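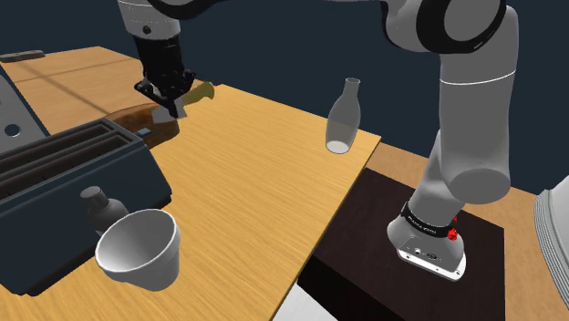
Fig. 1. Countertop with toaster, cutting board and knife (computer rendering).

Bread Waste in Shared Student Kitchens
Project report, Dirk Desmet

1. Why this topic
Bread gets thrown out all the time in our building. Half a loaf, heels, whole bags gone green. Wanted to know how much and whether storage makes a difference. Original plan was all food waste but that was way too big for one term, so bread only.

2. What I did
14 kitchens in the Posatby dorm took part. Each got a lidded bucket marked BREAD ONLY and a sheet for writing down where the loaf had been kept (counter, fridge, freezer, bread box). I emptied the buckets every evening at 8 and weighed everything on the same kitchen scale. Toppings scraped off first where possible. Butter stayed on, no way to get it off.

First two weeks: everybody does what they normally do. Second two weeks: every kitchen asked to slice and freeze on the day they buy, then toast straight from frozen.

3. Results
Slices thrown out, all kitchens together
Weeks 1-2: 1749
Weeks 3-4: 1145

Partial slices were added up by weight, using one avarage slice as the unit. Mold was the main reason written on the sheets in the first half, then "stale". In the second half mold almost dissapeared but "freezer burn" and "forgot it was in there" showed up. Heels get thrown out no matter what.

Fridge bread came out worst for staleness. Matches what the textbook says about starch firming up faster when it's cold.

4. Problems
- Two kitchens share a freezer the size of a shoebox. They froze half and left the rest out.
- Sheets not always filled in. Storage data is patchy for kitchen 9.
- Exams in the second half, people maybe just ate less bread. Can't rule this out and no control group.
- Some pizza crust got in. Took it out when I saw it.

5. Next time
Run it longer, split the kitchens into two groups from the start. Also ask what people paid per loaf, would like a cost figure. Raw weights are in Appendix A, blank log sheet in Appendix B.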